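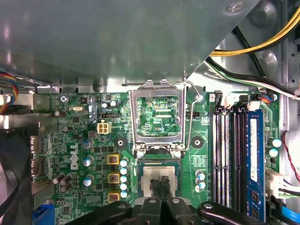 Workroom Inspection Checklist, with Comments
Msimang Building, ground floor
Inspected June 23, 2024, by Lærke Oddsson together with Jasper Visser

The checklist is the same one we used last time, with two points added under Storage. Marks are OK, Fix, or Ask. Where I wrote Fix, please do it before the next course starts. English is my third language, so if a comment is not clear, write below it and I will change the text.

1. Ways out

1.1 Main door opens fully and closes by itself. OK
1.2 Rear door free on both sides. Fix
Comment: On the yard side there are two bicycles and a pallet. The door opens, but only to the half. It should open to the full 95 cm.
1.3 Exit signs lit. OK
1.4 Floor plan hangs beside the door and shows the present walls. Fix
Comment: The plan still shows the old kitchen. Jasper has the new drawing and will print it. 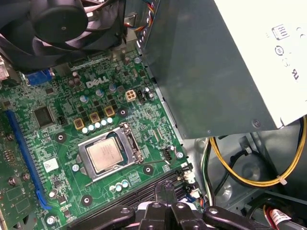
Reading time: 5 minutes

2. Electricity

2.1 Wall sockets firm, no cracks, no brown marks. Fix
Comment: The socket under the left window moves when you pull out a plug. I have put tape over it. Do not remove the tape.
2.2 Extension cords used one at a time, never one into another. Fix
Comment: Found one cord into a second cord behind the shelf. Removed.
2.3 Heaters and kettles plugged straight into the wall. OK
Comment: The new heater takes 2000 watts. It must have its own socket, also in the short time before a class.
2.4 Test button on the safety switch pressed, power goes off. OK
2.5 Desktop computers unplugged from the wall before the case is opened, and the power supply itself never opened. Ask
Comment: The rule is in the folder but I did not find it on the wall. I would like a printed one at each bench.

3. Fire

3.1 Extinguishers on their hooks, pin and seal in place. OK
3.2 Pressure needle in the green. OK
3.3 Smoke alarms tested. Fix
Comment: The one over the sink gave a very weak sound, also after a new battery. Replace the whole unit.
3.4 No cardboard against the heater. Fix
Comment: Same remark as the last two times. The boxes came back. I propose yellow tape on the floor so that the line can be seen.
3.5 Fire blanket reachable without a chair. OK
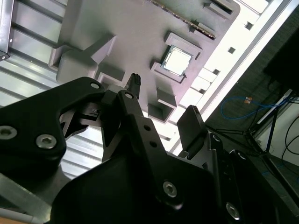 Nnamdi Akinola: About 3.4, the boxes belong to the evening sewing group and they have no cupboard with a lock. I can give them the lower half of ours from next week. Tape is fine too, but I think without a cupboard the boxes will stay where they are.

Comment from L.O.: Thank you, I agree. I have changed 3.4 to "Fix, cupboard first, then tape".

4. Storage and lifting

4.1 Tall shelves fixed to the wall. OK
4.2 Heavy things below hip height. Fix
Comment: Paint cans on the top shelf. I took down the ones I could reach - the rest need the ladder.
4.3 (new) Each shelf has a load label. Fix
Comment: The long steel shelf is for 200 kg when the load is spread evenly. The wooden one has no label and I could not find any paper for it. Keep only light things there until we know.
4.4 (new) Liquids in the original bottle, with readable label. Fix
Comment: One water bottle contained something that was not water. Handed to Ea Dalsgaard, who will bring it to the collection point. 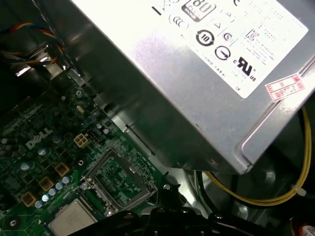 5. First aid and hygiene

5.1 First aid box complete against the list in the lid. Fix
Comment: Missing: large plasters, one roll of bandage, scissors. The eye wash is still good until next summer.
5.2 Emergency numbers posted and correct. Fix
Comment: The number for the building office was the old one. I corrected it by pen, but it deserves a clean sheet.
5.3 Sink drains, soap and paper available. OK
5.4 Floor free of loose mats and cables. Fix
Comment: The mat at the rear door curls at one corner. Glue it or throw it away.

6. Open points from the last inspection

Window handle, right side: done.
Lamp in the corridor: not done. Waiting for a part from Drallivel.
Key list: half done. Úna Doherty has collected all keys except the one for the meter cupboard. If you have it, please give it to her personally and do not leave it on the desk.

Copies to: Doherty, Akinola, Visser, folder in the office.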